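Learning to write letters again

Print this page | E-mail this to a friend
Reading time: 2 min

When I moved to this country I promised my aunt that I would write her by hand, on paper, every month. I kept the promise for one winter. After that came the telephone, the short messages, the small yellow faces, and the letters stopped. In October I started again, and I want to put down what I learned, because some readers of this blog asked me about it.

The first letter took me a whole evening. My hand was tired after half a page, and my own language had become stiff. I was looking for words which I used every day as a child.

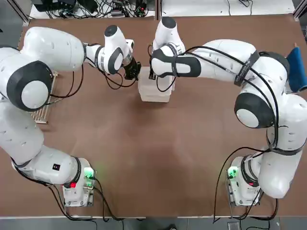
What do you write when nothing has happened? I write about the nothing: the soup that needed more salt, the neighbor's new bell, the bus which came early. My aunt answers exactly these parts and leaves the big news alone.

For paper I use a pad from Pirzada, the stationery shop behind the station. It has 103 sheets, a strange number, and the lady there could not explain it to me. The paper is thin, so I write only on one side. I tried also a fountain pen from Plirero, but it made blots on the envelope and I returned to a simple ballpoint.
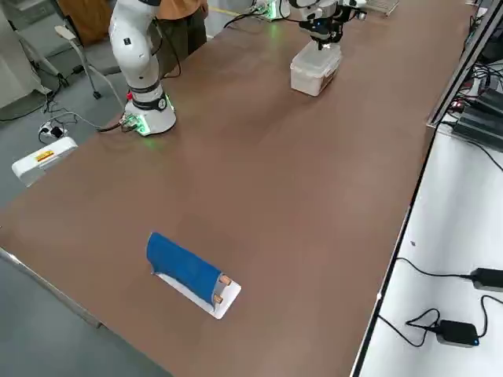 My rule now is two letters a month, one to my aunt and one to somebody who does not expect it. The second is the more difficult one. With my aunt I can begin in the middle, like we were already talking. With an old classmate I must first explain who I became, and this can sound like a job application if I am not careful.

I do not make a draft. In the beginning I did, and the clean copy was always dead, with all the good mistakes taken out. If I cross out a word, it stays crossed out. My aunt says she likes to read what is under the line - she holds it against the window. 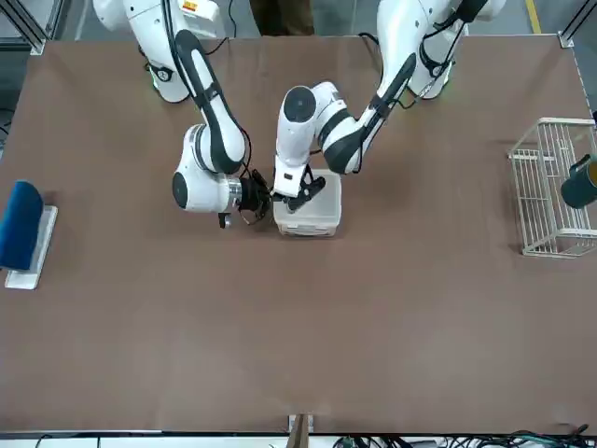

Stamps are another matter. The price went up again and I bought a big roll before it changed, so I am now the owner of more stamps than friends. The post office in Govumier closes at noon on Thursday, which I forget every time, and then I walk home with the letter still in my coat.

An answer needs two weeks if all goes well. I thought this waiting would annoy me, but I began to like it. When her envelope arrives, I have forgotten my questions, and I must guess them from her answers.

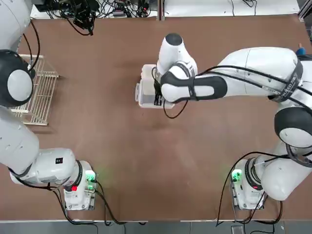 What I would like to try next

A letter with a drawing in it, even a bad one. Also I want to find my old pen friend from school, whose last address was a street in Grovosance, and I still have the envelope with her round handwriting on the back. Maybe she moved long ago. I will write to the street anyway and put my return address very clearly.

14 shares | 6 comments
Print this page | E-mail this to a friend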